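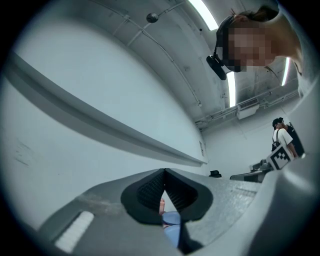
Can customer deposits taken before delivery be posted straight to revenue in Stesero?

They should be posted to the customer deposits liability account and moved to revenue when the order ships or the service period starts. Stesero will accept a direct posting to revenue, but the deferral schedule will not pick it up and the deposit will not be available to apply against the final invoice.

Ticket summary
Product: Stesero Billing, deposits module
Account: Vistcombe
Entity affected: Ziltdale
Priority: 2
Status: Resolved, pending month-end check
Subject: Deposit liability does not agree to open deposits report after September close

Problem as reported
Vistcombe sells equipment on prepaid orders. Customers pay a deposit at signing and the balance on delivery. After closing September, the customer deposits account in the Ziltdale ledger was lower than the total of the open deposits report. The other entity on the account, Nigatu, agreed to the cent. The lender's covenant report reads deposits as a liability, so the customer needs the balance corrected before the report goes out.

Initial checks
Period status: closed in both entities.
Currency: single currency, no revaluation entries.
Manual journals to the deposits account: none in the period.
Report date basis: set to posting date in both entities. Rerun on receipt date, same difference.
User permissions: unchanged.

Log

8:40 a.m. Exported the open deposits report and the account detail for Ziltdale. Matched on receipt number. 53 receipts appear on the report with no matching credit in the deposits account.

9:15 a.m. Searched the full ledger for the unmatched receipts. All were found. Each was credited to equipment revenue on the date of receipt. Cash side is correct. The difference is classification only, and bank reconciliation is not affected.

9:50 a.m. Compared posting profiles. Nigatu uses the deposit profile on every prepaid item. Ziltdale has 3 items on the standard sale profile. All unmatched receipts belong to those items.

10:05 a.m. Customer asked why the receipts show as open deposits if they went to revenue. The open deposits report reads the order type. The ledger reads the item's posting profile. With a prepaid order and a standard item the two disagree, and the system gives no warning at entry.

10:30 a.m. Customer confirmed the items were added by import when a new product line was set up. The import template had the profile column left blank. A blank value defaults to standard sale.

11:20 a.m. Tested in the sandbox copy. Changed one item to the deposit profile and entered a new prepaid order with a 100 percent deposit. Receipt credited to the deposits account. Marked the order as shipped. Balance moved to revenue on the ship date. Expected result.

11:45 a.m. Tested whether changing the profile corrects earlier receipts. It does not. Profiles apply at posting time only.

1:10 p.m. Customer asked to reopen September and repost. Advised against it. Tax figures for the period had been exported, and reposting would give the receipts new document numbers. Customer chose a reclassification in the current period. Whether the covenant report needs a note is for their accountant to decide.

2:30 p.m. Customer changed the profile on the affected items in production and ran the deposit reclassification tool for Ziltdale. Report and ledger agree.

Cause
Blank posting profile in the item import, defaulted to standard sale.

Steps to correct
1. Open Items, filter by order type Prepaid, and add the Posting profile column.
2. Change any item on Standard sale to Deposit. Save.
3. Go to Deposits, Tools, Reclassify. Select the entity.
4. Run in preview. Check the preview total against the difference between the report and the ledger. If the two are not equal, stop and attach the preview file to the ticket.
5. Post in an open period.
6. Rerun the open deposits report.

Notes
Orders already shipped are skipped by the tool. Their revenue is in the ledger, though possibly in an earlier period than it should be. Use the Shipped after receipt report to list them.

Partial refunds must be posted before step 3. A refund entered afterward will debit revenue again on the old profile.

Follow-up
Request logged to make the profile column required in the import template. No release assigned. Ticket stays open until the customer confirms the next month-end balance for Ziltdale.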